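木のおもちゃ工房「Dekico」の公開日に行ってきました!

2018/08/08、夏休みまっただ中。駅からバスに揺られて、降りたら坂道で、着いたころにはもう汗だくです(帽子を忘れた私が悪い)。受付で麦茶をもらって、入場料の200円を払って、スリッパに履きかえたらあとは自由見学。このゆるさ、いいですねえ。

入ってすぐは材料置き場で、木の匂いがすごい! 深呼吸しすぎてちょっとむせました。壁ぎわの棚には番号札のついた見本の箱が並んでいて、札は123番まであるそうです。全部のぞきたかったけど、後ろに小さい子たちが並んでいたので泣く泣く前へ。

その次が、私がいちばん長居した積み木のコーナー。赤、青、緑、黄色と色がはっきりしていて、星にハート、六角柱、円柱と形もいろいろ。私は断然、黄色いハート派です。緑の円柱は平らな面に細かい筋が入っていて、こういうところをつい見ちゃうんですよね。下の板がまた明るいメープルで、木目がきれいで、板だけでも欲しい……。 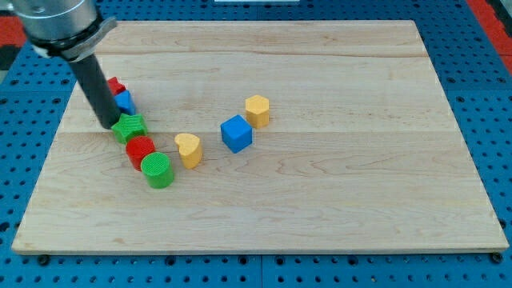 売店とおやつ

出口の横に小さな売店があります。六角柱の積み木がばらで210円だったので、黄色と青をひとつずつ。ハートは売り切れでした、くやしい! レジの横では「Inance」という焼き菓子屋さんが出張販売をしていて、くるみのクッキーを買って外のベンチで食べました。日陰は風が通って気持ちよかったです。

帰りのバスは本数が少ないので、行く人は先に時刻表を見ておいてくださいね。私は一本逃して、坂の下までとぼとぼ歩きました。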